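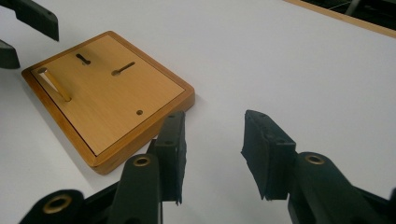 Fig. 1: The peg board, with one peg in and the keyhole slots still free.

August, notes by Iman Bouzid
4 shares | No comments yet

Session notes: hand-held grippers at the home bench

Right, so last time we got the linkages together and I promised we'd do some proper work with wood! Start with Fig. 1. The peg is leaning in its hole, and that's a nice thing to think about, as a leaning peg wants a different approach from an upright one. Work out where your pads should meet before you squeeze anything.

Have a look at your bushings too. Brass in a plastic arm is lovely and smooth (Anas did his in an evening), but press them in square or the whole finger twists.
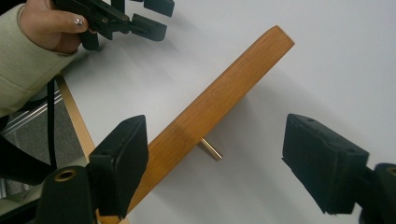

Fig. 2: Jaws open on either side of the board, metal pin between them.

With a long piece I go in wide, then close slowly and let the soft pads do the work. Two grippers are much easier with a friend, so pair up if you can.

For next time: sketch your own finger pad, full size, and bring it along. Hatem has spare screws, and I've got a bag of offcuts if you want something to practise on.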